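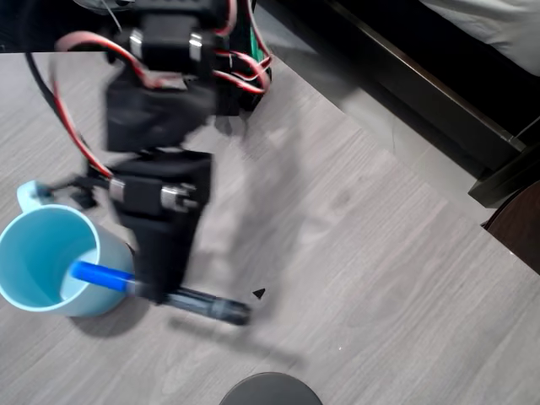 One reader of the February handout, Solberg, objected that a gripper comparison should fix the controller first, or the results only rank the tuning. The objection is accepted. Both grippers below are run on the Hetow controller with the same gains.

## Unit 6: Marker and mug

*Course notes, Rilby robotics lab, July 2021*

The task is to place a marker in a mug. Position error matters less than the angle of the marker at release. A marker held across the fingers needs a wrist rotation before it will clear the rim.

Record for each trial:

- grasp point along the barrel
- marker angle at the rim
- servo current at closing, if logged
- outcome (in, on rim, dropped)

Run up to 27 trials per gripper. Keep the mug position fixed between grippers and mark it before starting.

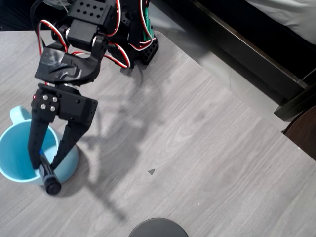 *Fig. 2. Two-finger gripper at the mug, marker upright between the fingertips.*

Long fingers reach past the rim but flex under side load. Compare closing force at the tip and at mid-finger before changing any gains. Wire loops must stay slack through the full wrist range.

Reading: Grostirholm notes, section 2.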